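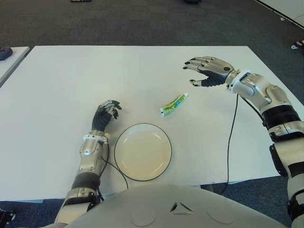
A plate on a white rectangular table.

Dinner plate

A dinner plate is the big flat dish you eat your main meal from, and I've been keeping this page on the Gistutley household wiki going because I really do love plates (somebody has to!). Most of them are round, a few are square, and the square ones drive me nuts in the dishwasher.

Parts
The flat middle is called the well, the outer band is the rim, and the little ring underneath is the foot. A plate with no rim at all is a coupe. I grew up with wide rims and still park my bread crusts there.

Materials
Stoneware, porcelain, bone china, glass, melamine, enamel on steel - they all do the job. My everyday set is Sekard stoneware, bought as a box of 6, and each plate weighs 800 grams, so carrying a stack to the table is a bit of a workout.

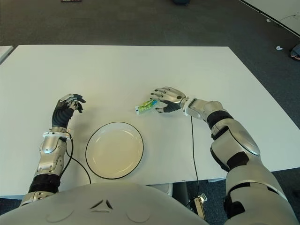

Porcelain is lighter and chips less than you'd think, though I wouldn't put anything with a gold rim in the microwave. Melamine is great outdoors but shouldn't go in there either.

Sizes
Makers don't agree on sizes, so measure your cupboard first. The Rekance salad plate I own is 188 mm across and the charger from the same line is 338 mm, too wide for my shelf by a hair. It lives on top of the fridge now.

See also: Bowl, Saucer, Sakai pattern, Dish rack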